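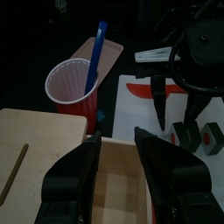

I think more people should build a robot arm at home, and I think they should build it badly first. Mine started in January on a bench in the Grusthorpe workshop, with 16 secondhand servos and a parts list Hrefna Laxdal had scribbled over twice. I loved it from the first twitch!

The usual objection is money. Fair enough - you can spend 1000 dollars before anything moves, and a finished arm will be stiffer and quieter than yours. But a finished arm keeps its secrets. When you have filed a finger down yourself, you know why it slips on a cup and grabs a cube just fine, and you know which screw to blame when the wrist starts to droop (on mine it's always the second one).

I'd also argue for sharing the bench. Valdemar Zoëga solders better than I ever will, and I'm the one who likes writing the code that waits for a motor to settle. We argue about cable routing most evenings, and the arms are better for it. Two of them working over one table is a whole different hobby from one, too - suddenly they have to stay out of each other's way, and you find yourself thinking about elbows all day.

So start small. Pick up a block, put it in a box, do it 20 times, change one thing and run it again. I still grin whenever it goes in.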